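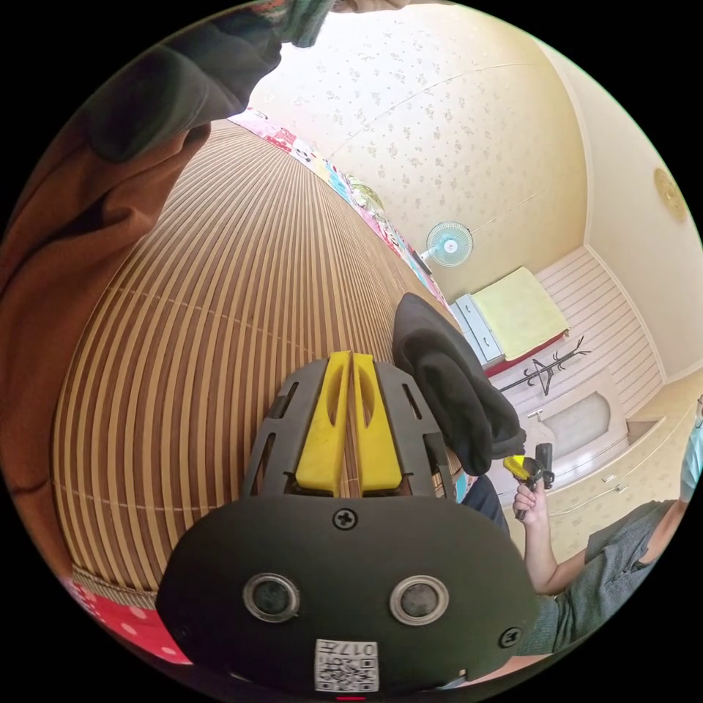

Rattana Thammasiri starts every bedding job with the mat. She looks after the linen at Whitfield, a lodging house with seven bedrooms, and before that she worked in the returns room at Bunumora, which sold floor and bed mats by post. A striped mat in brown and beige, with colourful printed bedding along its far side and a red fabric with white dots at one corner, is the sort of layering she deals with most weeks. "The mat is the layer that decides everything else," she says. "If it sits crooked, the cloth under it works its way out on one side and you are forever tucking it back."

Her method is plain. The mattress is stripped and left bare with the window open. The under-cloth goes on next and is pulled flat from the corners. The mat is unrolled from the head end, with the slats running the same way each time so that it wears evenly.

"People fold them," she says. "A slatted mat has a direction in which it rolls and a direction in which it does not. Fold it across the slats and you crack them. Fold it along the cords and the cords stretch in one place. Roll it, tie it twice, store it flat."

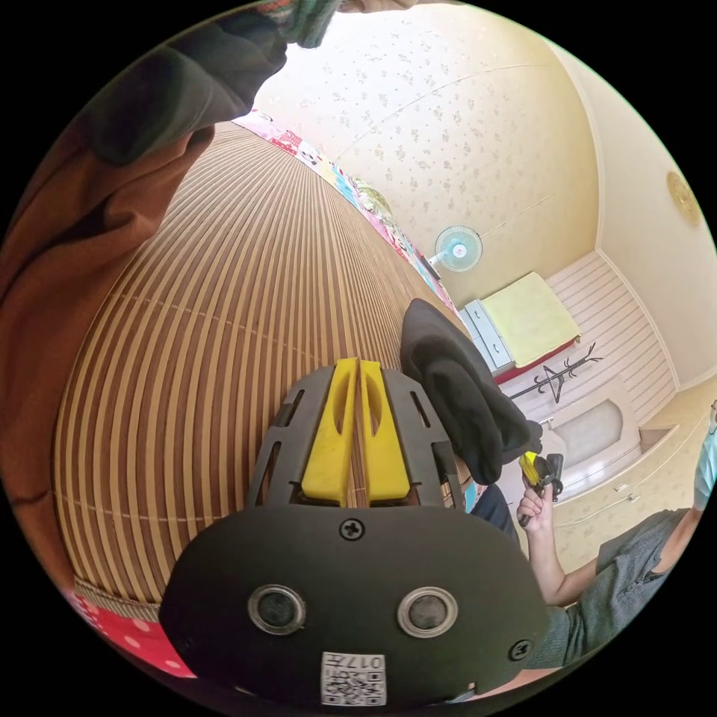 She checks the cords before she checks the slats. A broken slat can be trimmed and sanded, and the guest will not notice it. A frayed cord lets the neighbouring slats drift, and she takes that mat off the bed the same day. Repairs are done with waxed thread, doubled, with the knot placed on the underside.

For cleaning she uses a cloth wrung out in plain water, drawn along the slats and never across them, followed by a dry one. Soap is kept for marks. She allows four hours of drying in moving air before anything is laid on top. "A fan will do," she says. "Sun is quicker, but it bleaches one face and then you have a mat with a front and a back."

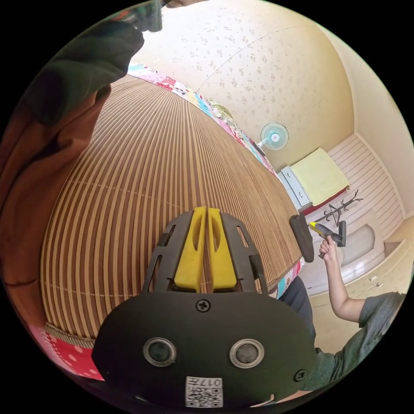

Quilts are a separate matter. She prefers patchwork for the edges of a bed, as a worn square can be replaced without touching the rest, and she keeps offcuts sorted by weight of cloth. Colour comes second – a heavy patch on a light quilt pulls at its own stitching.

The house changes from mats to wool underlays in October and back again in March. Each mat has a card with the room, the date it was bought and any repair. The oldest still in use is stock number 3090, bought from Wutham and re-corded on both long sides. She intends to keep it for another two summers.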